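Counting What the Arms Learn

At Plevanora, a kitchen task begins as a line in a spreadsheet. The line names the objects, the starting layout, which arm moves first and what counts as done. An operator then performs the task through the robot, and the joint positions, gripper states and camera streams are saved together as one episode.

The current set, called Destard, is planned at 600 episodes. By March the team had accepted 332. Episodes are grouped in blocks of 16, and the layout changes between blocks so that the model does not tie a motion to one fixed spot on the table.

Seidu Gyamfi runs the collection floor. His main concern is timing. If an operator pauses for a second before closing the gripper, the pause goes into the data, and a policy trained on enough pauses will stop in the same place. "You see it standing there over the cup and you know which operator it got that from," he says. New operators record practice episodes that are thrown away before any of their work enters the set.

Two-arm tasks are harder to record than single-arm ones. Both grippers have to be driven at once, and most people favor one hand. Ullow, the in-house review tool, plots the two arms on a shared timeline and flags any stretch longer than 6 seconds in which neither arm moves. A flagged episode goes to a reviewer, who either trims it or rejects it.

Laine Kļaviņa reviews most of them. She keeps failed grasps if the operator recovers cleanly, and labels the recovery as its own segment. An earlier set, Bashir, held only clean runs, and the policy trained on it had no response to a dropped object — it carried on to the next step with nothing in its fingers.

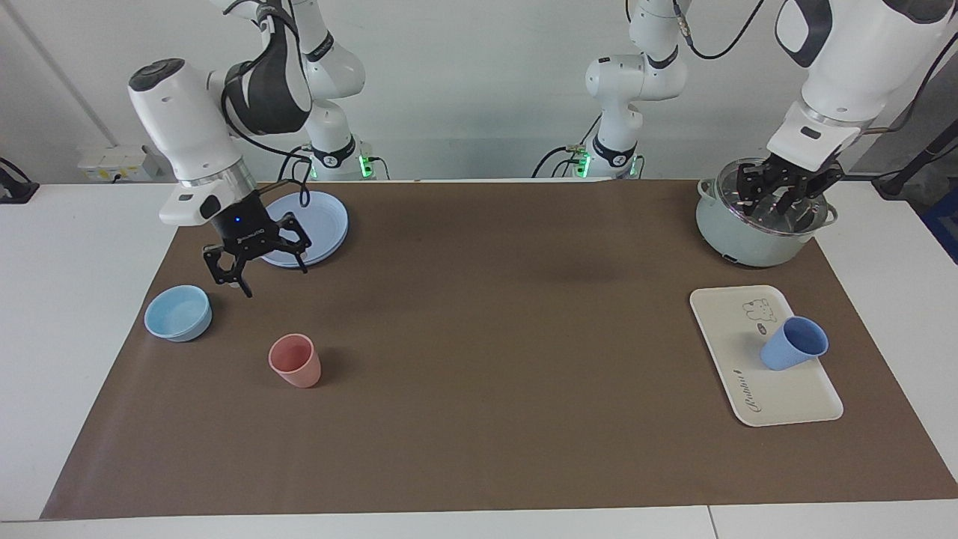
4 min read

Lids get their own entry in the task sheet. With one gripper closed on the glass lid of the pot and the other open near a plate, the recording has to show which arm is holding and which is free. Tableware adds variation: a bowl, an upright pink cup, a light blue cup on its side on a tray. A cup lying down calls for a different approach angle from one standing up, so the two are logged as separate starting states.

The remaining episodes will put more weight on tipped cups, where Kļaviņa's rejection rate is highest. Gyamfi has asked for the next blocks to be split between two operators.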